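Diário da Residência — Sexta-feira

Oficina de Cestaria e Fibras Vegetais, Trusska

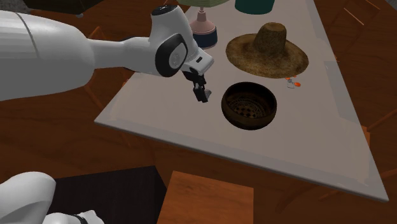 Cesto redondo entrançado sobre tampo cinzento-claro.

Os trabalhos tiveram início às 8h30, com a receção do vime encomendado à firma Vimix. Deram entrada 500 varas, das quais 20 foram separadas por apresentarem fendas junto à base. O lote restante foi classificado por espessura e colocado nos tanques do pátio, onde permanecerá até segunda ordem da coordenação.

Durante a manhã procedeu-se à revisão do inventário da coleção Zürcher, confiada a esta casa em janeiro. O registo conta agora 2731 peças, entre cestos de vindima, açafates, canastras e tampas avulsas. Ficaram por identificar 315, na sua maioria fragmentos de asa e de rebordo. Confesso que a nomenclatura continua a suscitar dúvidas: aquilo que a ficha antiga designa por «cesto de mão» abrange pelo menos quatro formas distintas, e as etiquetas de origem pouco esclarecem.

À tarde, por determinação do programa, iniciou-se o estudo do fundo cruzado segundo o modelo de Fomero. O meu primeiro ensaio foi desfeito por duas vezes — os montantes abriam de forma desigual e a base empenava logo na terceira volta. O segundo ensaio manteve-se plano e seguirá para acabamento na próxima sessão. Registo, para memória futura, que as varas mais finas devem ser reservadas para o arranque e que o aperto se faz com o punçador curto.

Foi ainda solicitada à direção a substituição das prateleiras da sala norte, cuja humidade tem afetado as peças de palha de centeio. Aguarda-se resposta.

A oficina encerrou às 18h00. Ao jantar discutiu-se a grafia de «verga» e «vêrga» nos cadernos antigos, sem que se chegasse a acordo. Chove desde as sete e convém verificar os tanques antes de recolher.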